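Home | Kitchen | Laundry | Workshop | Garage | Odds and Ends

What I Learned About Folding Pants at a Robot Open Day

06/11/2022
By the Laundry Desk

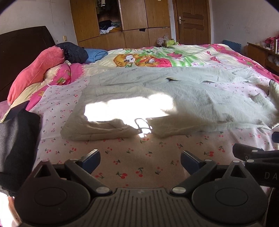
Folding is the one chore I have never managed to delegate, so when Bendari opened its doors for a day of household automation I went with a notebook and low motives. I wanted to be told that folding would shortly be over. What I got was a morning of watching grippers deal with ordinary clothes on ordinary beds, and a list of tips I have been using on my own laundry since. Take the grey-green garment laid out sideways on the cherry-print sheet, with its two long sections stretched to the right and wrinkles running all over it. I'd have picked that up by the middle, flapped it twice and called it folded. The people at Bendari would like you to spread it flat first, and they are annoyingly right.

The place is on the Saston side of town, behind the tile warehouse. Go in by the second gate. The first gate has a sign on it that says Entrance and it is locked.

Visitors got a talk, a turn on the tools, and coffee out of an urn that had seen some things. The talk went over my head after the first slide. The turn on the tools is where the household advice comes from. You hold a gripper in your hand and do the chore with it, two fingers and no thumb, and within a minute you find out how much of your laundry routine is bluffing. I have sorted my notes by chore. Some of them are for pants only and some will do for anything with seams.

Lay it out before you touch it

Spread the thing flat, all of it, legs or sleeves straight, before making a single fold. With ten fingers you can cheat by smoothing while you fold. With two you can't, and the cheating turns out to be where my creases come from.

Straight edge to one side, loose ends to the other. For pants that means waistband left and legs right if you're right-handed. Try it the other way around if you're not. I watched a left-handed woman do three pairs backward, swear mildly, switch sides and speed up.

Pull from the seams. Cloth pulled from the middle of a panel stretches and then sulks. A seam holds its shape and takes the flat with it.

Check for folds hiding inside folds. A pocket lining that has bunched up will make a lump you'll be ironing around later, or in my house, wearing.

Pick your surface

A bed beats a table for big items. It's wider, it's softer, and the cloth doesn't slide off the far side while you're dealing with the near one. The drawback is the height. My back gave its opinion after 19 minutes, and I hadn't even gotten to the sheets. Kneel on a cushion, or on one of those foam floor mats that lock together.

Pull the fitted sheet tight first. A wrinkle underneath telegraphs right through thin cotton and you'll spend your time smoothing the wrong layer.

Don't fold on a busy print if you can help it. Small socks vanish on a pattern. I lost a child's sock in plain sight at home the following week, on a bedspread I chose myself and have regretted ever since.

Push the comforter to the back. It doesn't need to be off the bed, only out of the way. Same with pillows and the clothes you've decided are not dirty enough to wash and not clean enough to hang up. We all have that heap. Mine has its own chair.

The fold itself

One leg over the other, seams matched. Then bring the ankles up to just short of the waistband. Then again.

Stop short of the edge every time – a finger's width will do. I had always folded edge to edge, and the pile leans over by the time it gets to the shelf. Leave that gap and the thickness has somewhere to go.

Pinch at the corners and lift straight up before you carry across. Dragging is faster and leaves a tail of cloth behind it. The demonstrator made us all do this one until we stopped dragging. I was the last.

Let go slowly. I had no idea I threw things at the pile until I had to open a gripper to release them. If you let go with a flick, the top layer travels.

Heavy denim gets one less fold than you think. Thin cotton gets one more.

Stacks and shelves

Four pairs to a stack, six if they're thin. After that you can't slide one out from the bottom without bringing the household down with it.

Fold side facing out. You can get a finger under a fold and lift one item. You cannot do that with a bunch of loose edges, and neither can a machine, which I found comforting.

Clothes that hang and clothes that stack should not share an opening if you've got the choice. The hems come down and brush the pile and slowly knock it out of square. If you have no choice, put the short hangers over the tall stack.

Whatever gets shoved in last and crumpled at the front of the shelf is the thing you'll need on Monday-type mornings. Fold it. I'm talking to myself here.

Things they were less good at

In fairness to the rest of us, there were chores where the morning went badly for everybody. Fitted sheets, for one. The demonstrator tried one with a gripper in each hand and it came out looking exactly like mine, a sort of cotton boulder. I asked for the trick. The trick is to roll it up and put it in the matching pillowcase, so that's what I've been doing, and my linen shelf has never looked better.

Inside-out sleeves were slow going. Turn shirts right side out before they go in the wash and the problem never reaches the bed.

Bundled socks also gave trouble. Lay the pair flat, one on top of the other, and fold in half. Balling them wears out the elastic on the outer one anyway. My mother told me this for years at no charge.

The other room

Across the hall, Drillier had a workshop table with screws and drawer runners, and the Pettigrew people were showing a drying rack that lowers itself. I liked the rack until I saw the price and then liked it from farther away. One useful thing from the workshop side – keep a shallow tray with a bit of towel in it under whatever you're taking apart. Screws don't bounce on towel. I've since done this with a drawer handle and a pair of glasses and lost nothing.

The door prize was a basket of dryer balls. My ticket was 1783 and the winner was not.

There was a question session at the end. Somebody asked when a robot would come and do all this for us, and the answer was long and polite and had no date in it. I bought a second foam mat on the way home.

If you want to try the two-finger business yourself, use a pair of kitchen tongs with rubber tips and one pair of old sweatpants. Do it once, slowly, and watch where you get stuck. I got stuck on the second fold, where the legs want to slide apart. The fix is to press down the middle with the side of your hand before you lift. Works on towels too.

Next open day is in October, same gate.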